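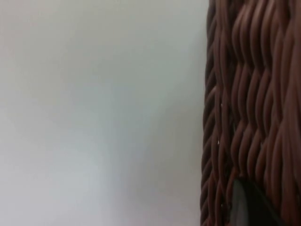

The wicker basket from the Khasawneh tests, close up.

Octavian Surdu has read the headline number so often that he has stopped trusting it. His group's method, Oltisov, teaches a robot arm to handle blocks and a basket from 1000 recorded runs, where the older approach needed 2000.

"Half the data sounds lovely," he says. "Half the data for what, though? It's one basket and a white table."

I had come expecting a sales pitch. The paper, which went up in May, says the method "adapts to clutter". I asked where the clutter was. Surdu laughed and said he had argued against that word and lost.
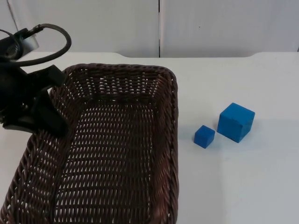 Cheuk-hei Shih takes a kinder view, and told me later that a plain table is the right place to start, as a method that can't cope with blue cubes won't cope with a kitchen.

Fair enough, but the paper's claims go well past cubes. The main comparison rests on 10 trials for each method. Surdu agrees that is thin.

"Ten trials tells you it isn't broken," he says. "I wouldn't put money on the gap."

He would like another lab to repeat the work with its own arm and its own lighting.

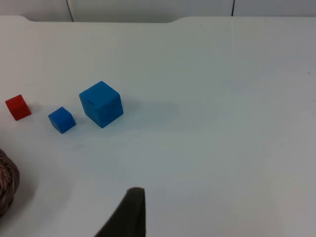 According to Shih, repeats are already planned at Zoditura, with block sizes the model was not trained on. No results were ready when we spoke.

"If it falls over there, we'll say so," Surdu says. I asked whether that would go up as quickly as the first paper did. He said he hoped so.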